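**Exposed-ceiling office** is a term for a workspace in which the suspended ceiling has been left out or removed, so that ducts, pipes and beams can be seen from the floor. The type is common in converted workshops, warehouses and small factories, and in newer buildings fitted out to look like them. It is usually combined with an open floor plan and, where the height allows, a mezzanine.

## Background

Many early examples were conversions in which a dropped ceiling would have covered the upper part of the windows. Leaving it out kept the daylight and saved the cost of the grid and tiles. Tenants later began to ask for the look in its own right, and some landlords now strip out sound ceilings before a lease is signed.

The designer Jelle Desmet used the layout in the Cenon building, a former print works fitted out for the firm Prikeo. The ground floor was kept for storage and deliveries, and desks were placed upstairs beside the stair opening. Work began in May and the building was handed over on 12 Mar 2022, later than planned, after the old pipework was found to need replacing.

## Ceiling and services

With nothing to hide them, the services have to be laid out with some care. Ducts are normally run parallel to the beams or square to them, and cable trays are grouped along one side. There are two usual ways of finishing the surface:

- **White throughout.** Ceiling, beams, ducts and pipes are painted the same color. The room looks brighter, and small differences between old and new parts are less obvious. Dust shows sooner on the lower fittings.
- **Dark or unpainted.** Concrete and metal are left as found or sprayed black or dark gray. The ceiling seems to recede, but more lamps are needed for the same level of light.

Heating and cooling may come through the ducts or from separate wall units. Wall units are cheaper to add to an existing building and can be switched room by room. In a tall, undivided space, warm air collects near the ceiling, and desks on a mezzanine can be uncomfortable in summer even when the floor below is cool.

## Lighting

Tube lights give even light over desks and are easy to replace. Pendant lamps are hung lower, often in a row, over tables or walkways. Dome shades send most of the light down and leave the ceiling fairly dark, so the two kinds are often used together. At Cenon the pendants were first hung too low and were raised by 6 inches before the desks arrived.

## Railings and floor edges

Any raised floor or stair opening that people can reach needs a guard. Metal railings with upright balusters are widely used, as they let light through and are hard to climb. Local building codes set the height and the spacing of the bars. Solid panels and glass are also used - glass mainly where sound from below is a concern.

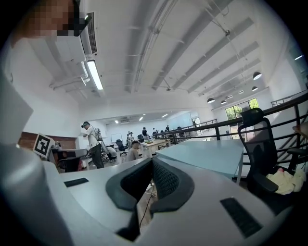

Furniture near a railing is kept low or movable. Office chairs on casters are common, and mesh backs are often chosen for upper floors, where the air is warmer. Tall shelving is placed against a wall, away from the open edge.

## Noise

Sound is the most frequent complaint. Hard ceilings and brick walls reflect speech, and a mezzanine passes it between floors. Remedies include hanging panels between the beams, rugs, curtains and fabric screens. The Honorato offices, a single room with over 50 desks, added three closed booths for phone calls after the first year.

## See also

- Elon mezzanine system
- Loft conversion
- Open plan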